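Evby's Old Feed Store to Reopen as a Shared Kitchen in January

By Rocío Becerra
5 Nov 2023

The old feed store at the bottom of Fokham Street has been a lot of things to a lot of people in Evby. It sold chicken scratch and salt blocks for longer than most of us have been alive, and then for a short while it sold carpet, and after that it mostly held up the ivy. Come January it will be a kitchen, a proper one with big sinks and a long counter, where anybody with a food permit and a good recipe can rent a few hours at a stove.

The kitchen will be called Nông, and it is the work of Giang Mai and Tùng Chu, who many readers will know from the soup stand they ran beside the library parking lot. The two of them signed the lease over the summer after the town council approved a change of use for the building, and they have been in there most evenings since, pulling up carpet and scrubbing floorboards that turned out to be in lovely shape underneath.

"We cooked out of my mother's house for years, and she was very patient with us," said Mai, laughing, when I stopped by to have a look around. "But you can't really sell what you make at home, not past a certain point, and the closest kitchen we could rent was all the way over in Skolport. You'd drive there with your pots in the back seat, cook half the night and drive home smelling like onions."

That drive is a familiar one to a good many small food makers here. When the pair put up a sheet at the post office asking who might be interested in renting space closer to home, 16 people wrote their names on it. There were bakers and jam makers on the list, a man who smokes his own trout, and a high school teacher who would like to sell her grandmother's hot sauce and has been told for years by her whole family that she ought to.

Renters will pay 16 dollars an hour, and the first two hours are free for anyone who lives inside the town limits. Shelf space in the dry pantry comes with the hourly rate. Cold storage will be a little extra, though Chu says they are still working out how much, as the walk-in cooler is secondhand and they want to see a power bill or two before they promise anything.

The money has come together from here and there. A small business loan paid for the plumbing and the vent hoods, and the rest came from neighbors, 256 of whom chipped in through the fund drive that ran from spring into early fall. Every one of them will have their name painted on the wall by the front door. Mai is doing the lettering herself, and she admits she did not think hard about how many names that would be before she offered.

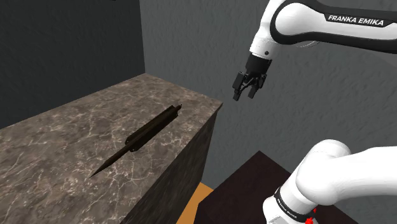

A Franka Emika robot arm with a two-finger gripper, shown in a computer rendering.

Cúc Cù, who kept the books at the feed store back when it was still a feed store, came by while I was there and was given the full tour. She pointed out where the scale used to stand and where the cats slept, and she was very pleased to learn that the big sliding door on the alley side is staying put. It sticks in wet weather, she warned them, and it always did, and the trick is to lift before you pull. Chu wrote that down.

Not everything has gone along smoothly. The first inspection turned up a drain that led nowhere in particular, and fixing it meant digging up part of the alley, which pushed the opening back from the fall. Some of the folks who live close by have also worried about parking and early morning deliveries. Nghĩa Võ, whose front porch looks right across at the building, spoke about it at the council meeting in September and has been in touch with the owners a few times since.

"I like them, and I like what they're doing," said Võ. "I just don't want a truck outside my bedroom window before the sun is up. They've told me nothing before seven, and I believe them." He added that he has been promised a loaf from the first baker through the door, and that he intends to collect.

The kitchen will have two cooking stations to begin with, each with its own range and prep table, plus a baking corner at the back with a deck oven. A third station may follow if there is enough demand. Mai and Chu would also like to hold a supper once a month where the people who rent the kitchen can cook for the town, with everyone at long tables in the front room under the old rafters. They have measured it out, and they think they can seat 100 if nobody minds bumping elbows a little – and knowing Evby, I don't suppose anyone will.

There is still plenty to do before then. The windows on the street side need new putty, the front steps need a railing, and the final health inspection has to be passed before a single pot goes on. The owners are also looking for sturdy dining chairs, matching or not, and will happily come and pick them up if you have a few sitting in the attic.

Anyone who would like to rent time at Nông can fill out a form at the town clerk's office or leave a note in the mail slot at the old feed store. An open house is planned for the week before the kitchen opens, with soup from the stand's old menu, and yes, I did ask, the ginger and squash one will be back.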